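Updated 2015-10-07, fixed the part about the fold line, sorry to everyone who printed the old one.

# Folded cards for tables and shelves, the fast way

Plain white cards that stand up by themselves. Name cards, food labels, shelf labels, raffle numbers, same thing every time. Made 77 of them for the Berhe lunch back in April and have been asked how often enough that I'm just writing it down.

## What you need

- white card stock, 67 lb. Regular printer paper works too but see below
- a ruler, metal if you have one
- a craft knife or a paper cutter
- something blunt for scoring. Empty ballpoint pen, butter knife, bone folder if you're fancy
- a pencil, hard, sharp
- cutting mat or an old cereal box opened flat
- clean dry hands. Wash off the hand lotion first, it shows up gray on white card by the end of the stack

I get my card from Zestska, the plain pack. The Cledance stuff is nicer to touch but it's slick and the ink sits on top forever. Your call.

## Paper or card?

Card if they need to last more than an afternoon. Paper if you're in a hurry or you only need them flat on a plate. If you go with paper, fold it over double so there are two layers front and back, otherwise it sags. Mihret Lemma uses paper for everything and hers stand fine, but she folds them very small.

Thick card (heavier than cover weight) cracks along the fold. Little white fuzz all the way down. Don't bother.

## Cutting

You get 8 cards out of one letter sheet. No measuring if you don't want to:

1. Cut the sheet in half the long way. Two long strips.
2. Cut each strip in half across.
3. Cut each of those in half again, same direction.

Done. Each one is 4 1/4 inches wide and 2 3/4 tall. Folded in half you get a long low tent, which is what you want. Tall skinny ones fall over when somebody opens a door.

Do NOT cut a big stack at once. Even with a good paper cutter the bottom sheets creep and you end up with slanted cards. 2 sheets at a time, max. I know it's slow.

If you're printing on them, print before you cut. Should be obvious, wasn't to me.

## Printing or writing

Writing by hand: fold first, flatten out again, then write on the lower half. Let it sit. If you fold right after writing the ink ends up on your thumb, and from there on every other card.

Printing: put the text in the lower half of each card, with nothing in the upper half, that's your back. Keep it small. People always go too big and then the long names wrap. Test with your longest name before you do the whole batch. Ours was Ayana Endale's full name with title, and once that fit everything else did.

A tiny number or code in a bottom corner is really useful if you have a seating list. Light gray, small. Guests don't notice and whoever is setting the tables can match them to the list in seconds.

## Scoring

The step people skip. Don't skip it!

Find the middle of the card, 1 3/8 down from the top. Make a tiny pencil tick at both sides. Lay the ruler across the ticks, run your blunt thing along it once, firm, not hard enough to tear. You want a dent.

Fold AWAY from the dent, so the dent is on the outside of the fold. I had this backwards in the old version of the page. Ebise Kumsa wrote to me about it, very politely.

Erase the ticks before folding, much easier when it's flat.

## Folding

Hold the card with both hands, dent facing you, and bring the top half back until the two edges meet. Line up the corners first, then press the middle of the fold, then slide out to the left, back to the middle, out to the right. Starting from one end pushes the whole thing crooked.

Press it all the way flat once. It'll look too flat, that's ok, it opens back up a bit when you let go.
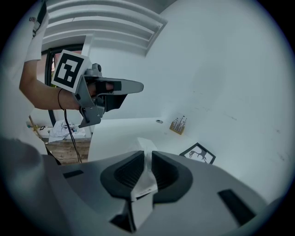 Then open it to a bit less than a right angle. Too closed and it tips, too open and it slowly slides down until it's lying on the table like a plate. If it keeps sliding, close it flat again and leave it under a book while you do the next bunch. Card has a memory, sort of. Ten minutes under a heavy book fixes most of them.

Go easy when you pick them up after. Hold by the short sides, near the fold, not by the face. Pinching the face leaves a little curved dent that catches the light and you can't get it out.

## Pressing the batch

Stack them folded, all the same way around, folds on the left. The stack gets fat on the fold side, so every so often flip a bunch to even it out. Heavy book on top. Overnight is best, over lunch is fine.

Nearly everything that goes wrong with these is fixed by pressing longer.

## Packing to take somewhere

- Flat, not open. You open them when you get there.
- Shoe box or a plastic food box, packed snug enough that they stand on edge and don't slide.
- Slip of colored paper between tables or groups. Write the table number on the slip, and not on the cards.
- Bring spares. Blank ones, plus the same pen. Somebody always brings their cousin.
- Keep the box away from drinks. One drop and the card puckers, no saving it.

Tolera Lencho carries his in an envelope in a bag. The corners look like it.

## Problems

**Fold cracked.** Card too heavy or you didnt score it. Score twice, lightly, or use a thinner card.

**Leans to one side.** Your cut isn't square. Trim a hair off the long bottom edge, both halves together while it's folded shut.

**Won't stay up outdoors.** Tape a coin inside the back half. Or a pebble, or whatever. Or put the card in a slit cork, looks nice too.

**Ink smears.** Slick card. Let it dry longer, or switch pens. Pencil is safer on the shiny stuff.

**Gray fingerprints.** White eraser, gentle, one direction. Printed areas, leave them alone.

**Card curls after printing.** Printer heat. Stack the sheets face down under somthing flat before you cut.

## Shelf version

Same card, but fold it off center so the back is longer than the front. The long part goes under the jar or basket, the short part hangs over the front edge of the shelf. Score at 1 inch from one long edge instead of the middle. Text goes on the 1 inch part. Bethel Belay did her whole pantry like that and only has to redo the ones by the stove.

If the shelf edge is thick, measure it first, you want the front flap to be about the same or it looks silly.

The template is the Sutevitz one, the blank letter-size layout with two columns and four rows. Any two by four grid in your word processor does the same job, just set the margins to zero and ignore the warning. If your printer really can't go to the edge keep the text away from the outside and it won't matter.

Will add the version with the cut-out window when I get a minute.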